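**Ticket 107: play kitchen, toaster oven door and missing pieces**
Opened by: Catinca Mihăilă
Status: open, nearly there!

Good news first: the Millet play kitchen is a hit, and I love the colors. Two problems, though. The toaster oven door sticks halfway, and my packing list doesn't match what's in the bin. Part of the set: green colander, green plate, blue dish, strawberry, bananas, orange slice, toaster oven. 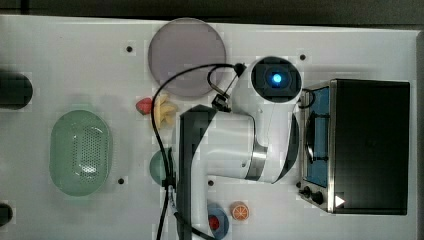 On the door, I tried the following:

- Wiped the hinge with a damp cloth. No change.
- Turned both knobs all the way back. No change, but they click beautifully.
- Held the door and eased it down for 30 seconds. Much better! It still catches near the bottom.

**Reply, Agathe Poulain, 3:30 pm**
Great notes, thank you! Please check the hinge pin on the side that catches. If it sits proud, press it in with your thumb. No tools, please. I'm also sending the April list, which has the colander on it (the old one left it out).

**Catinca**
Pin was out a little. Pressed it in and the door drops all the way now, hooray! Still waiting on the new list, so please keep this open.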